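06/08/2019

The county wants to close the Kulska branch office and put everything online. Property tax appeals, fee waivers, the senior exemption, all of it. One portal, run by a company called Temier, at a price I still can't get anyone to say out loud in a meeting.

I went to the hearing. Two minutes per speaker, timer on the wall. Tove Ingvarsson got up and said she drove 40 miles to ask a question about her mother's exemption, got an answer in the time it takes to drink a coffee, drove home. Try that with a help chat. The commissioners nodded. They nod at everything.

I'm for websites. I renew my plates on one. Fine. But an appeal is an argument with your own government about money, and you should be able to have it across a counter with a person who has a name tag. 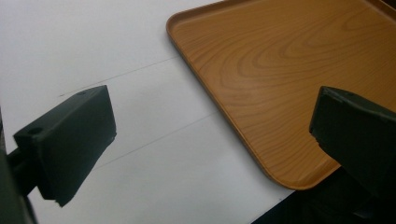
## What the savings number leaves out

Commissioner Arnar Thygesen keeps saying $305,000 a year. OK. Where does it come from? Rent and two clerks, mostly. It doesn't have the Temier contract in it, I asked, in writing, back in March. The reply said contract costs are "budgeted seperately." Well sure. So is my mortgage, if I want to feel rich.

Nor does it count what gets moved onto everybody else. The gas. The half day off work. The library in Stilleck, where people already line up for the printer, is going to become the tax office without a dime extra for it. Þórarinn Eyvindsson runs the desk there and told the board so in plain words. No questions from the board.

And the deadlines! Under the draft rules you get 8 days to fix a mistake in an online filing. Miss it, you're out until next year. At the counter the clerk looks at your form and says you forgot page two, honey. Problem solved, no appeal of the appeal.

## Who gets to skip the line

Big owners won't notice any of this. They have Hjaltadóttir or some other firm do the filing, a hundred parcels in one go, and the bill is a write-off. It's the person with one house and a bad assessment who notices. Same tax, same law — very different odds of being heard.

If the board wants to save money, keep the office open two days a week. Publish the Temier contract. Make the correction window 40 days. None of that is radical, and it could all be voted on the same night.

The vote is at the next regular meeting. Written comments go to the clerk, and yes they still take them on paper, for now. Send one. Mine is allready in.

— Þórarinn Bisgaard, Kulska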